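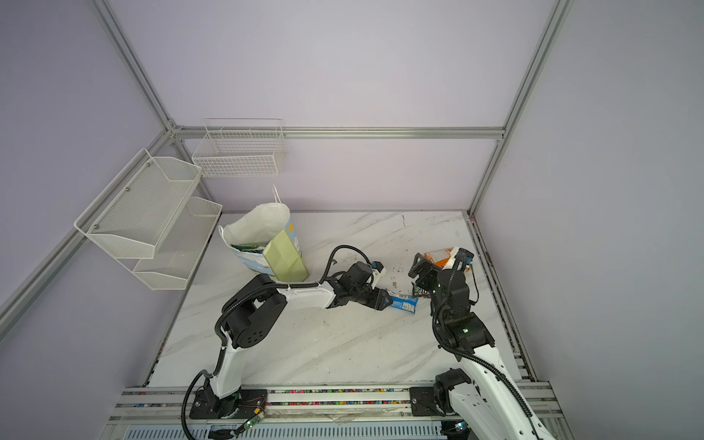 White wire baskets mounted on pale lavender walls

Home News Events Contact
Search this site Enter keyword Go
Print this page E-mail this page

Molero Tidy Homes Fair returns for December

20 November 2025 – Tickets are now on sale for the Molero Tidy Homes Fair, and we can't wait to open the doors! Last year 2,044 people came along to swap ideas for small kitchens, narrow halls and that cupboard under the stairs. This time we have moved to Farooqui Hall, with room for 60 stalls and six free talks a day.

Wall storage gets a whole aisle to itself – hooks, rails, shelves and wire baskets, with people on hand to show you how to put them up safely in a rented flat. The swap table is back too, so bring any boxes, jars or baskets you no longer use and take home something you will.

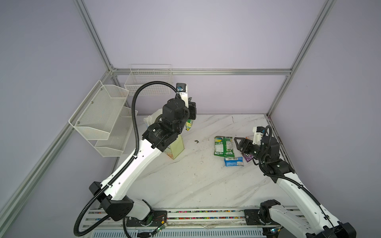 Sadia Siddiqui said she had come last year for a spice rack and gone home with plans for her whole kitchen, and that she would be first in the queue for the talk on tiny bathrooms.

Tickets are on sale at the Farooqui Hall box office. Under-12s go free.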